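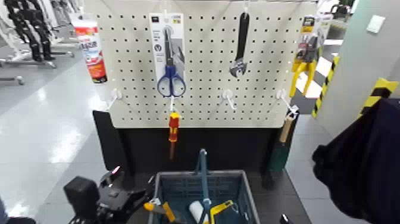 Rust emitters, second look

Print | E-mail

13 Jan 2026

Went back over the Flakby emitter results before Igor orders a case of them. I'm still not convinced they do anything in a cabinet that gets opened all day.

What the Flakby sheet claims: 600 hours of protection for bare steel in an enclosed space. No mention of how enclosed, or what the humidity was, or what they call rust. Kendra wrote to ask and got the same sheet back with a different logo on top.

What we did: 15 mild steel coupons, degreased, edges not sealed (my mistake, see below). Split them between the Jardine drawer with an emitter, the Jardine drawer next to it without one, and an open tray on the bench. Same batch of steel for all of them. Tanner opened both drawers whenever he was passing, so call it normal use. Stopped at 773 hours, past the claimed life – we forgot about them over the break.

Result: the tray coupons were the worst, no argument there. Between the two drawers I can't pick a winner. Julián says the emitter set looks cleaner. He also knew which set was which when he looked. I mixed them up and asked Audrey-Anne to sort them, and she put two from the plain drawer in the "clean" pile and one of the treated ones in the bad pile.

Problems with our side of it:

- Edges. Most of the rust started at the sheared edge and crept in, so we may be grading my shearing.
- Fingerprints on three coupons. Left them in, probably shouldn't have.
- The drawers sit side by side and neither one seals. If the stuff really gives off vapor, some of it could have gone next door. Igor's point, and a fair one, though it also means the drawer is a poor place to use it.
- No humidity log. The Drulmont meter had a dead battery and I trusted the display.
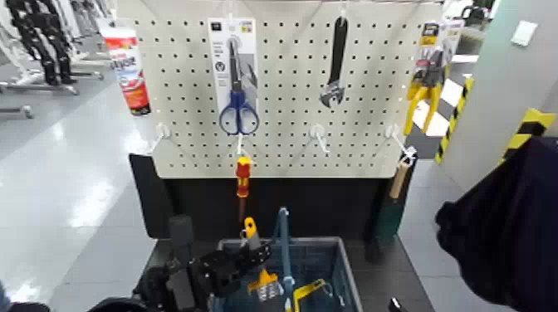
Hand tools on the pegboard, screwdriver at left.

Told Igor to hold the order. Wiping with light oil costs next to nothing and we already know it works on the calipers. Skallard has a film version that Kendra wants to try, same sort of claims, smaller print.

Next run, if there is one: sealed edges, gloves, drawers at opposite ends of the room, someone grading blind from the start. Finish by March. New battery for the meter first.

Print | E-mail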